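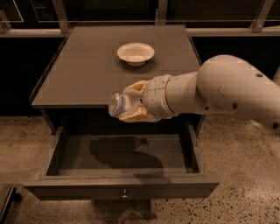
引き出しの開いた濃いグレーの木製ナイトテーブルと白い鉢

報道関係者各位
9月
Semeroレコード

スタンダード歌曲の歌詞と譜面をたどる復刻アンソロジー『夜更けの歌、原譜から』を9月に発売
未発表テイク2曲を含む2枚組、408ページの解説書を同梱

音楽レーベルのSemeroレコードは、20世紀半ばに書かれたポピュラー歌曲を集めた復刻アンソロジー『夜更けの歌、原譜から』を9月に発売します。CD2枚組に全81トラックを収録し、408ページの解説書を付けた箱入り仕様です。同じ内容の音源は、各配信サービスでも発売日の正午から順次公開します。

本作は、Cusberg音楽資料館が所蔵する自筆譜、写譜、出版譜と、Bistitz放送の倉庫に残されていた放送用録音をもとに編集したものです。いずれも小編成の伴奏による歌唱で、ピアノ1台のみの録音も多く含まれます。これまで楽譜集の中でしか知られていなかった曲や、器楽曲として演奏されることの多い曲の歌詞付きの版を、作られた当時の形に近い姿で聴くことができます。

企画の経緯

Cusberg音楽資料館では、所蔵する歌曲譜の目録作成を進めてきました。その過程で、広く歌われている版と原譜とのあいだに、歌詞や調、前奏部分(ヴァース)の扱いに違いのある曲が多数見つかりました。ヴァースは録音時間の都合で省かれることが多く、現在では本編だけが歌い継がれている曲も珍しくありません。

一方、Bistitz放送の録音は、深夜の音楽番組のために収録されたものです。番組では1回の放送につき数曲を、ヴァースも含めて通して歌う構成がとられていました。放送後は商品化されることなく、アセテート盤とテープの形で保管されてきました。両者の資料を突き合わせたところ、譜面と録音の対応が確認できた曲が相当数に上り、レーベルとしてまとめて発表することにしました。

収録内容

ディスク1には、恋愛や別離を題材にした歌曲を収めています。短い歌詞の反復で成り立つ曲が中心で、1曲の長さは多くが3分以内です。冒頭の数曲は、同じ旋律に異なる歌詞が付けられた版を続けて並べました。出版社の意向で書き直された歌詞と、作者が最初に書いた歌詞を聴き比べることができます。

ディスク2には、旅、季節、子ども時代などを題材にした歌曲を収めています。後半には、番組のリハーサル中に録られた未発表テイク2曲を収録しました。2曲とも本番の録音が失われており、現存する唯一の音源です。途中で演奏が止まる箇所や、曲の終わりに入る話し声も、編集を加えずに残しています。

なお、保存状態の悪い盤から復刻した一部のトラックには、針音や音の揺れがあります。あらかじめご了承ください。
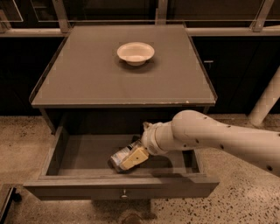 グレーの小型キャビネットと、天板に置かれた白い鉢

音源の復刻について

音源の復刻作業は、Chuangスタジオが担当しました。テープは再生前に状態を確認し、テンションを低く抑えた再生機で1本ずつデジタル化しています。アセテート盤は、盤ごとに溝の幅に合わせて針を選び、複数回の再生の中から最も安定したものを採用しました。

ノイズの除去は最小限にとどめています。歌声の子音やピアノの減衰音が損なわれる場合には、ノイズが残っても処理を行わない方針をとりました。音量についても曲ごとの差をそろえすぎないよう調整し、歌手がマイクから離れて歌った部分などは元の強弱のままとしています。再生速度は、譜面に記された調と伴奏ピアノの音高を照らし合わせて決定しました。譜面が複数ある曲では、番組の進行表に記された調を優先しています。

解説書について

解説書は408ページ、横書き、全曲の歌詞を原語と日本語訳で掲載します。日本語訳は歌うための訳詞ではなく、行ごとの意味が追えるように訳した対訳です。韻を踏んでいる箇所には印を付け、音節の数が曲の長さに合わせて変更された箇所については注を添えました。

各曲の項目には、作曲の経緯、初出の譜面の書誌情報、歌詞の異同、放送で歌われた際の編成を記載しています。経緯が判明していない曲は不明と記し、推測による記述は避けました。巻末には曲名索引と歌い出し索引を付けています。歌い出しだけを覚えている曲を探す場合にもご利用いただけます。

譜面の図版は、Cusberg音楽資料館の所蔵品から選びました。鉛筆による書き込みや貼り紙による訂正が判読できるよう、原寸に近い大きさで掲載しています。

試聴会と関連展示

発売に合わせて、Cusberg音楽資料館の1階ホールで試聴会を開催します。午後6時30分開場、午後7時開演です。ディスク1とディスク2から選んだ曲を、館内の再生装置で通して聴く会で、演奏や講演はありません。入場は無料ですが、事前の申し込みが必要です。申し込みは同館の受付窓口とウェブサイトで受け付け、定員に達し次第締め切ります。

同館の2階展示室では、9月の1か月間、関連する譜面と番組の進行表を展示します。開室時間は午前10時から午後5時まで、最終入室は午後4時30分です。展示室内での撮影はご遠慮ください。

商品概要

タイトル:夜更けの歌、原譜から
発売時期:9月
形態:CD2枚組、箱入り、解説書408ページ
収録数:全81トラック(未発表テイク2曲を含む)
音声:モノラル
発売元:Semeroレコード
音源提供:Bistitz放送
資料提供:Cusberg音楽資料館
復刻:Chuangスタジオ

価格と取扱店舗は、Semeroレコードのウェブサイトで発売前にお知らせします。解説書のみの販売は予定していません。配信版には解説書は付属しませんが、収録曲の一覧と各曲の録音データを同サイトで公開します。

報道関係の皆さまへ

レビュー用の音源と解説書の抜粋をご用意しています。ご希望の方は、媒体名、ご担当者名、掲載または放送の予定時期を明記のうえ、Semeroレコード広報係までお申し込みください。歌詞および譜面図版の転載には、別途許諾が必要です。ジャケット画像は、本作の紹介を目的とする場合に限りご使用いただけます。

本件に関するお問い合わせ
Semeroレコード 広報係
受付時間 午前10時から午後6時まで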